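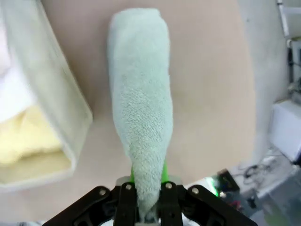 Hestbridge Towel Drive Brings In 1,225 Towels for Sulville Families

SULVILLE, December 30, 2021 – Hestbridge, the home goods shop on Pilano Street, has wrapped up its winter towel drive with 1,225 clean towels for local families, well past the goal of 1,000. What a month it has been!

Neighbors dropped off bath towels, hand towels and washcloths in every color, and about 300 came in during the last weekend alone. Every towel is going out through the Thorlacius Center, which hands out household basics to people moving into a new home.

"We hoped for a good turnout, but people kept coming through the door with their arms full," said Steinar Kragh, owner of Hestbridge. "I'm so proud of this town."
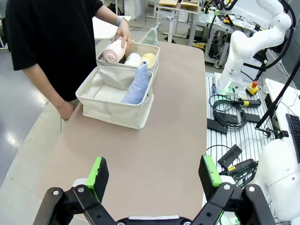
The center will pack the towels into move-in sets along with soap, a shower curtain and a bath mat. Mikkel Ladefoged, who runs the center, said the first sets go out in January – and that twin bed sheets are next on the wish list.

A bedding drive is planned for March. Drop-off times will be posted in the shop window.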